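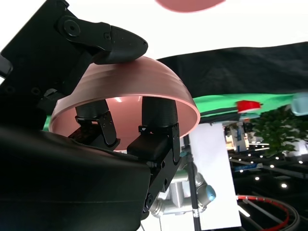
October, 4:30 pm

Book repair bench. The Cemden delivery came in, 153 paperbacks, mostly teen fantasy and the new Santoro reprints. Cora mailer was split at one corner and 5 copies have bumped spines. Set 2 aside to reglue, the rest can go out as they are.

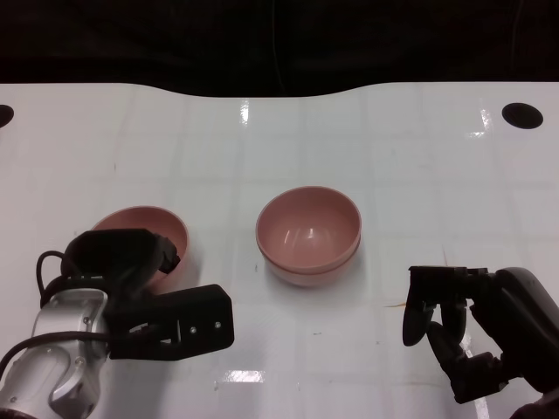
Two pink bowls on the white table.

Tried the Prekico paste on a loose hinge — goes on thin, drags a bit near the gutter. Left under weight overnight. Check the endpapers before shelving.
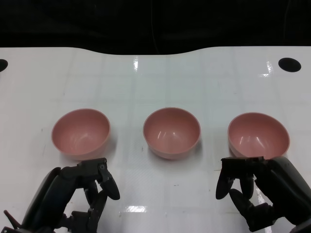
Three bowls in a row.

Still need more waxed paper and a new bone folder. Labels for the series shelf not printed yet.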